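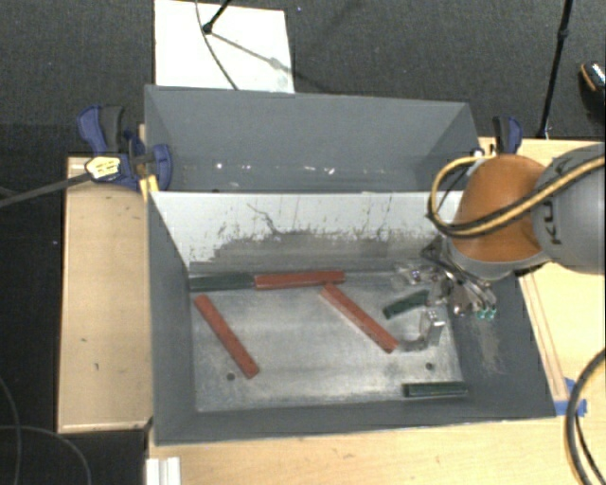 件名: Re: [genba-auto] ビンピッキング導入後の人員と仕事の変化について
差出人: Cayetano Ibarra
日付: 2023年7月

イバラです。Purkuvportの仕分け場におります。ふだんは読むだけの会員ですが、シュタインバッハさんの問いかけが三日もメールボックスの一番上に居座って目が合うので、観念して返信します。長いです。休憩時間をひとつ潰す覚悟でお読みください。

> Nele Steinbachです。Firnidauの出荷部門から書いています。
>
> うちでもいよいよ箱から部品を拾う作業にアームを入れる話が本決まりになりました。稼働は9月の予定です。経営側の説明資料には「作業者は単純作業から解放され、より付加価値の高い業務に移行する」とあります。付加価値の高い業務とは何かと会議で質問したところ、「これから皆さんと一緒に考えていく」という回答でした。
>
> そこで、すでに導入された職場の方に伺いたいです。
>
> 1. 拾う仕事をしていた人は、今は何をしていますか。
> 2. 速さは本当に上がりましたか。
> 3. 事前に決めておけばよかったと思うことはありますか。
>
> メーカーの導入事例集はもう読みましたので、リンクは結構です。あの中では全員が腕を組んで笑っています。

事例集の腕組み、うちも撮られました。私は左から二番目です。笑っているのは、撮影のあいだラインが止まっていたからです。

まず前提から。うちで扱っているのは知育セット用の細長いブロックです。見本セルでいまやっているのは、灰色の箱に入った赤と濃い緑のブロックをアームがつまむ、それだけの仕事です。人間の言葉に直すと「箱から積み木を取る」になります。三歳児の仕事じゃないかと義母に言われました。三歳児は八時間続けないし、途中で一本かじりますよと答えておきましたが、半分は負け惜しみです。

## 1. 拾っていた人は今何をしているか

拾っています。以上、と書いて終わりにしたいところですが、もう少し正確に書きます。

アームの苦手な形が残ると、人が呼ばれます。壁際にぴったり沿って寝ているもの、角に入り込んだもの、二本が端と端をくっつけて一本の長い棒のふりをしているもの。最後のやつは本当にたちが悪いです。赤と緑で色が違っていれば人の目には一目瞭然なのに、機械のほうは長考に入ることがあります。そういうとき担当者は停止操作をして、扉を開けて、指でちょんと動かして、扉を閉めて、復帰させます。ちょんの部分は一瞬です。その前後の手順書が二ページあります。

私たちはこの役目を「ちょん係」と呼んでいました。人事に出す書類では「把持環境最適化担当」になっています。給料は同じです。

拾う本数は確かに減りました。減った分の時間で何をしているかというと、ログの記入、箱の向きの確認、指先の点検、ケーブルの取り回しの手直し、それに見学者の応対です。見学者の応対は増えました。仕事としてはいちばん疲れます。全員がアームの前で「おお」と言うまで待たなければいけないので。

正直に書くと、これを楽しんでいる人もいます。以前は黙々と拾っていたベテランが、いまは把持の角度について技術の若い人と真顔で言い合っています。一方で、拾う仕事そのものが好きだった人もいました。手が勝手に動いているあいだ、頭は別のところに行けるからいいんだと言っていました。アームの番をしていると頭がどこにも行けません。止まるかもしれないと思って見ているのは、自分で動くよりくたびれます。その人は梱包に移りました。資料の言う「解放」に、この人が入るのかどうかは知りません。

## 2. 速さ

この質問には、誰に聞かれたかで答えが変わるという困った性質があります。

導入のときに出てきた数字は、一直あたり2000本でした。Baumgartの担当の方が、照明を調整した自社の部屋で、まだ傷ひとつない箱を使って測った値です。私は疑っていません。あの部屋なら私だってそのくらい拾えます。

うちの初日は1000本でした。最初の一か月の最高記録が2836本で、この日の話は今でもよく出ます。食堂に紙が貼られました。ただしその日は、ちょん係が直の最初から最後まで扉の横に立って、怪しい置き方になった瞬間に助けに入っていたのです。機械の記録には「自動運転」と残っています。ちょん係の日報には「腰」と残っています。

ですから、速さを比べるときは横に立っている人の時間も足してください。これは声を大にして言いたい。うちの最初の月次報告ではその欄がなく、足したら景色が変わりました。グラフの色まで変えられていましたが、そちらは単に担当者の趣味だったようです。

今は落ち着いていて、人がつきっきりにならなくても回る日が増えました。悪い機械ではありません。夜のあいだに文句を言わないという一点だけでも、私より優秀です。

## 3. 先に決めておけばよかったこと

ここがたぶん本題ですね。思いつく順に書きます。

**箱は傷む。** 写真の箱を見てください。底は曇ったような擦れと光った筋だらけで、奥の壁は上が白っぽく、下のほうは擦れて暗くなっています。箱がこうなったとき誰が交換を決めるのか、うちでは決めていませんでした。製造は「設備だから保全」、保全は「容器だから物流」、物流は「それは箱ですか、それともロボットの一部ですか」と哲学に入りました。箱の所属は先に決めておくことをおすすめします。

**仮留めは一生もの。** 見本セルには青と黒のクランプが使われていて、木の細板の端には青いテープが貼ってあります。どこの職場でも、こういうものには「とりあえず」という名前がついているはずです。そして「とりあえず」は図面に載りません。引き継ぎのときに善意の誰かが片づけてしまう前に、外してはいけないものの一覧を作ってください。うちは作る前に片づけられました。善意の誰かとは私です。

**止める権利。** 誰がどんな理由で止めてよいのか。うちの最初の取り決めでは「異常時」とだけ書いてあり、異常かどうかの判断は班長がすることになっていました。班長は会議に出ています。結果として、明らかに変な音がしているのに全員で会議室の扉を眺める時間が生まれました。今は、近くにいる人が気になったら止める、理由はあとで書く、止めたことで責められない、という三行に直してあります。この三行を通すのに、アームの据え付けより長くかかりました。

**目標の数字を誰が動かすか。** 例の2836本が食堂に貼られた翌月、目標値がこっそり引き上げられました。最高記録を目標にするのは、年に一度早起きできた人に毎日その時刻に来いと言うようなものです。交渉して戻しましたが、目標の変更には現場の同意が要ると最初に一筆入れておけば、交渉の必要もありませんでした。

**覚える時間。** 教育は半日でした。アームの教育です。人間のほうの教育は資料の配布でした。資料は100ページあり、末尾に「詳細は担当者にお問い合わせください」と書かれていて、担当者の欄に私の名前がありました。覚える時間を勤務時間に入れること、それと担当者本人にあらかじめ知らせることをお願いしておくとよいと思います。

## 余談

夏休み前に、Multasskaから来た見学の方に「怖くないですか」と聞かれました。仕事を取られる怖さのことだと思って、私はそれなりに立派な返事をしたのですが、先方は単にアームが近いので怖くないかと聞いていました。立派な返事は使い道がなくなったので、ここに書いておきます。

取られるのが怖いかと言われれば、少しは怖いです。でも毎日やっていて気になるのは、もっと細かいことです。昔は、箱の中身が少なくなってくると気分がよかった。あと何本と見えてくるのがよかったんです。赤三本、緑三本くらいまで来たら、もう鼻歌です。いまは逆で、少なくなると身構えます。残るのはたいてい、隅に寄ったのや壁際のだからです。同じ箱の同じ眺めなのに、こちらの肩の上がり方が変わってしまった。こういうのは費用対効果の表のどこに書けばいいのでしょうね。備考欄は二行しかありませんでした。

シュタインバッハさん、9月の稼働までにもし余裕があれば、いま拾っている方たちに「どういう置き方のときに指が迷うか」を聞いて書き留めておいてください。うちは導入したあとで聞いて回り、ひとりはもう梱包に移っていたので、昼休みに缶コーヒーを持って頼みに行くはめになりました。中身は全部、機械がつまずく場所と重なっていました、と書けたら格好がつくのですが、重なったのは半分ほどです。残りの半分は機械が独自に開発した迷い方でした。

止める権利の三行は、こちらの版でよければそのまま送ります。ML宛てだと添付が弾かれるので、個別にアドレスをください。二ページの扉の手順書も欲しければ付けますが、あれはお手本にはしないほうがいいです。

イバラ
Purkuvport 仕分け場（把持環境最適化担当）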